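Candine speaker booking platform: a review after one conference season

Filed under: Tools for event people

I book speakers for a mid-sized conference on women in manufacturing and design. The job sounds glamorous until you have spent an afternoon establishing whether a keynote's agent, a keynote's other agent and the keynote herself agree on what month it is. So when Candine offered to replace my inbox with a dashboard, I signed up before the demo was over. I would have signed up for a carrier pigeon.

For anyone who hasn't run into it, Candine is a subscription service that sits between event organizers and speakers. You post a brief, it proposes people, you hold dates, you sign contracts, you collect slides, and money goes where it should. There are three plans. I took the middle one, which allows unlimited briefs, up to 200 registered attendees per session and something called Concierge Matching. We had 500 attendees overall, and I'll get to that.

Setup

Creating an account took one coffee. Importing my existing contacts took the rest of the pot. I keep my speakers in a spreadsheet with 2377 rows, built up over a decade, with columns like "will not fly" and "asked for a harp." Candine accepted the names and email addresses and threw out the rest without comment. There is a notes field, but it holds a sentence and a half. You learn to be brief about the harp.

The search is the part they show off in the demo, and they're right to. You type what you want in ordinary words and it ranks people by fit. I asked for "founder, physical products, can talk about failure without selling a book" and got a list I would have been proud to put together myself. Second on it was Nafula Mrema, who started Bamari in her sister's garage and has a very good talk about the year she nearly closed it. I had never heard of her, and I'm supposed to hear of people. She opened our June program and the chat window was still arguing happily an hour after she logged off.

Fourth on the list was a man who sells a book. No system is perfect.

Concierge Matching

This is a human being named Riaan Makhubela. I had assumed it would be an algorithm with a friendly name, so I spent our first two exchanges typing at him in keywords. He was gracious about it. Riaan reads your brief, asks the questions you should have answered in it, and comes back with three names and a paragraph on each. The paragraphs are the best thing in the whole product. They tell you how someone handles a hostile question, whether they run long, and if they're better in conversation than behind a lectern.

He talked me out of a big name for our closing slot and into Hortensia Navarrete, who spent years on factory floors before she ran one. The big name would have cost more than our catering, back when we had catering. Navarrete did forty minutes without slides and finished on time, a thing I have seen perhaps twice in my career.

The catch is that Riaan has working hours and speakers have crises outside them. If your moderator drops out in the evening, Concierge becomes a form.

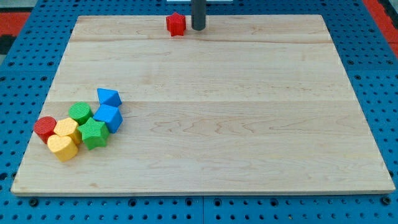 Speaker pages are where Candine and I began to fall out. Every confirmed speaker gets a public page with a bio, a headshot, talk titles and a banner across the top, and you can't publish the page without the banner. If you don't supply one, Candine supplies one for you from a library of gradients, all of which look like the inside of an expensive mattress store. You can upload your own, and it will be cropped to a shape nobody has ever photographed anything in. Something plain does best: a stretch of pale wood with one small red star standing toward the far side survives the crop far better than a group shot, which loses everyone's foreheads. Pilar Insaurralde, who moderated two of our panels, appeared for nine days as a chin. She has asked me to say it was a distinguished chin.

Text on the pages fares better. Bios have a hard limit, and I've come around to it. Founders' bios tend to arrive at the length of a ship's manifest, and being able to blame the software for cutting them is worth part of the fee. The editor also flags words it thinks are tired. It flagged "passionate," "trailblazer" and "journey" in every bio I uploaded, then in the welcome note I'd written myself. I left mine in out of spite.

Contracts and money

Contracts are dull here, and I mean that as high praise. There's a standard agreement, a rider for recordings, and a place to put odd requests. Both sides sign on screen. Changes show up in a different color. Kamlesh Jaiswal, who handles our finances and trusts very little, went through the payment terms line by line and had one complaint, about a date format.

Fees are held by Candine and released after the session. Speakers liked this more than I expected. Several told me they were used to chasing payment for months, and the women on our roster had more of those stories than the men. One had been paid by a previous conference in tote bags. If the platform did nothing except make organizers put the money down first, I'd still think kindly of it.

What it costs us is less lovely. The middle plan is $95 a month, billed yearly, and there's a booking charge on top of each paid speaker. The booking charge is on the pricing page, in the sense that a spare key is under the mat. Then there's the attendee limit. I had read "200 per session" as a generous allowance. Our opening session had everybody in it. Candine let all of them in, sent me a cheerful message about how popular I was, and moved us up to the top plan for that month. Support reversed half the difference when I complained, and I complained at some length.

Against the others

I had used Hulme for two seasons before this. Hulme is cheaper, looks like tax software and has never once surprised me. Its contracts are nearly as good and its search is close to useless: ask it for an engineer and it will offer you a magician who has worked with engineers. If you already know who you want and only need the paperwork done, stay with Hulme and spend the difference on your speakers.

I also ran a small breakfast series through Zumovum over the spring. It's free up to a point, and the point arrives quickly. The calendar holds are clever – a speaker can see at a glance who else wants the date and what they're offering – but I watched two of my holds turn into small auctions, and I don't have the budget or the nerves. It may suit people with more of both.

Things I'd fix

The notes field, first. Everything useful about a speaker lives in the notes.

Time zones. Candine shows session times in the organizer's zone, and speakers have to click to see their own. Two of ours didn't click. One was early, and we had a lovely chat.

The slide uploader refuses anything with embedded video and explains this with the word "Oops."

The mobile app. I deleted it in June and haven't felt the absence.

Would I renew?

I did, a week ago, after a fair amount of muttering. Most of the case for it is Riaan, and I told the sales rep so when she called to ask about my satisfaction. She wrote it down as "values the matching technology." If he ever leaves, I'd look hard at going back to Hulme, magician included.

For a first event with a handful of speakers, I'd skip it and use email. For anyone with more than a dozen speakers, and a list of the usual people they're bored of booking, the search alone will pay for a few months. Take the middle plan, read the bit about attendees twice, and have your banners ready before you invite anybody.

Rating: four out of five. It was three and a half until Kamlesh got his date format.

Review updated 18 December 2020 to reflect the new refund terms.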